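# Arm drops the yellow block just short of the board – losing my mind a bit

**rowanberry_bench** – June 3, 2020
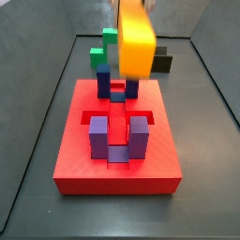
*Yellow block on its way in, red base board, purple and navy pieces already standing on it.*

Right, so I've got the block assembly task running on the Orken arm (Stato controller, stock gripper) and it's been lovely for weeks. Now it's started letting go of pieces early. The fingers open while the block is still in the air, the block clips whatever is underneath and bounces off. Twice it's gone onto the floor, and once it knocked the navy piece clean out of its slot, which then jammed under the wrist and tripped the force stop.

I went back through the logs and in the last batch it did 595 attempts with 592 good placements. I know, I know, three bad ones doesn't sound like much! But all three were in the final stretch of the run and all three were yellow. The purple and navy ones have never gone wrong.

Things I've tried:

- new finger pads
- re-taught the place point twice
- slowed the descent by 30 per cent
- swore at it

Anyone seen this?

---

**mildpanic**

Is the arm reporting contact before it opens? On ours the release was triggered by a force spike and nothing else, so if the block brushed a neighbour on the way down it thought it had arrived and let go. Your yellow one looks very close to the top of the navy piece there. If it touches that right-hand column, bingo.

---

**tinsnips44**

Don't agree with mildpanic, sorry. If it was contact you'd see it with the other colours as well. My money's on the gripper losing its hold. That yellow block has rounded edges and the fingers have less flat to hang on to. We had the same thing with a batch of printed parts from Rowlands, nice finish, slippery as soap.

---

**mildpanic**

The other colours go in first though, don't they? There's less standing on the board to bump into.

---

**rowanberry_bench**

Yep, order is purple, navy, yellow, then green and black last. So yellow is the first one that has to come down near a neighbour at the back. Hmm.

@tinsnips44 I did wonder about slip, but the log says the fingers were *commanded* open each time. It didn't lose it, it let go on purpose. Should have put that in the first post, my fault.

---

**tinsnips44**

Well that's a rather important detail to leave out :)

Still, a block sliding in the fingers sits lower than the arm thinks it does, so it would touch early and you'd get your false contact. We might both be right.

---

**zed_over_x**

Can I be the boring one? Turn the force threshold up and you'll fix the early release and make something worse. We did exactly that in December on a Zuravstead cell and it pushed a part straight through the fixture. Somebody had a hand in there clearing a piece at the time. They were fine, but it was close enough that we had a proper talking-to and the door switch got wired back in the same afternoon.

Please gate the release on height as well as force. If it feels contact more than 10 mm above the taught place height, it should stop and lift, fingers shut.

---

**mildpanic**

+1 to all of that. Leave the threshold alone.

---

**gantry_gremlin**

Bit over the top for plastic blocks, isn't it? I run mine with the threshold way up and I've never had a problem.

---

**zed_over_x**

It's the arm I'm worried about, the blocks can look after themselves. And "never had a problem" is what I'd have typed in November.

---

**rowanberry_bench**

Okay, update. Put the height check in last night, left the threshold where it was, and moved the approach for yellow over so it comes down further from the navy piece. Ran a short batch of 30. No drops. It did stop and lift once, fingers shut, with the yellow block still in them, and the log shows contact well above place height. So mildpanic's theory is looking good, though I can't rule out tinsnips44's slipping either.

Next job is marking a pencil line on the block where the fingers should grip and checking it on the way down – if the line wanders I'll eat my words about the slip.

Door switch is wired in, by the way. I went and looked after zed's post.

---

**tinsnips44**

Do the pencil line on all the colours while you're at it. And post the numbers when you've got a longer run, I want to see if it still plays up towards the end.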